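Ticket: Yellow towel still stiff and a bit sour after washing
Status: Closed
Opened by: Dineo Lekota
Category: Shared laundry / linens
Handled by: Vasco Guerreiro

Dineo, first entry

Hi all! I'm opening this here because the last time I just mentioned a laundry thing in the kitchen it got lost. The kids' yellow towel (the cartoon one, you know it) has gone stiff as a board. It comes out of the wash looking fine and then dries into something you could lean against a wall. There's also a smell, not terrible, kind of like a wet sponge, and it shows up about a minute after somebody dries their hands on it.

What I've done so far: washed it twice on warm with the Stirkska powder, full scoop both times, plus softener. Dried it on the rack in the hall. Second wash made it worse, if anything. The other towels in the same load are a little crunchy but don't smell.

Vasco, reply

Thanks for writing it all down, that helps a lot. Couple of questions before I tell you to do anything:

Which machine, the Kerthorpe upstairs or the old Mura in the basement?
How full was the drum?
Is the towel folded over on the rack or hung out flat?

My money's on the softener, by the way. It coats the loops and then the powder sticks to the coating and you get a sort of cardboard. But let's see.

Dineo, reply

The Mura. Pretty full, I'd say packed (it was after the beach weekend, so everything went in). And folded over, yes, there's never enough rack.

I put it on the round table this morning so I could have a proper look at it in daylight.
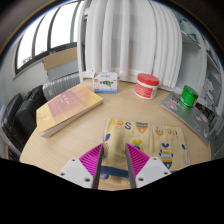 The towel on the round table, folded, letter S side up.

The print seems okay to me, the blue S is still nice and strong and so is the little striped guy with the round ears (bee? mouse? we've never settled it). So I don't think the color is going, it's purely the feel and the smell. I'd rather not boil it and lose him!

Vasco, reply

Good, don't boil it. Try this and write back:

1. Wash it alone, or with one other towel at most. Warm, no softener.
2. Half a scoop of powder, and a cup of plain white vinegar in the softener drawer.
3. Run an extra rinse. On the Mura you have to turn the dial back by hand, it won't do it for you.
4. Give it a hard shake when it comes out, like you're mad at it.
5. Hang it in one layer, clips at the corners, near the window and not in the hall.

If the Kerthorpe is free use that one, it spins at 1,000 and the Mura doesn't get anywhere close, so things come out a lot wetter downstairs.

Dineo, reply

Did all of that, except the Kerthorpe was taken so it was the Mura again. The rinse water was cloudy!! I stood there and watched it through the door like television. Ran the rinse a second time and it was still a bit cloudy, third time clear. So that's a whole lot of old powder that was living in one towel.

Dried by the window overnight. It's softer, I'd call it 80 percent fixed. The smell is gone when it's dry. Haven't tested it with wet hands yet.

Vasco, reply

Great. Do one more vinegar wash in a few days, and then go back to normal with half scoops. Also Afonso pulled the filter on the Mura last November and I don't believe it's been touched again, so I'll clean that tonight.

Later: filter done. One hair tie, a bread clip, plenty of gray fluff. Drawer was slimy at the back too, so I scrubbed that with an old toothbrush.

Dineo, last entry

Second vinegar wash done, in the Kerthorpe this time. Used it after the dishes, used it after bath time, sniffed it both times, nothing. It folds again like a towel should! I've moved the softener to the top shelf and taped "half scoop" on the Stirkska box. Okay to close from my side, and thank you, Vasco.

Closed by Vasco. Filter on the Mura goes on the monthly list.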